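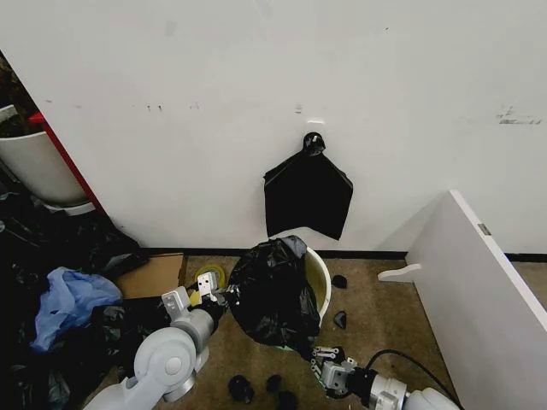 From: Talha Tanoli
To: cell-practice list
Subject: Re: Loose items on the floor

Visitación Paredes wrote:
> Does clause 4 of our draft cover floor work, or only benches?
> The Windari sheet only mentions benches.

Both, as I read it. Anything on the carpet within reach of either arm counts as being in the work area. I'd add two lines:

Clear small black pieces before a run starts.
Keep bags and tape 400 mm from the arm bases.

Sânziana has the April draft and can put these in.

Talha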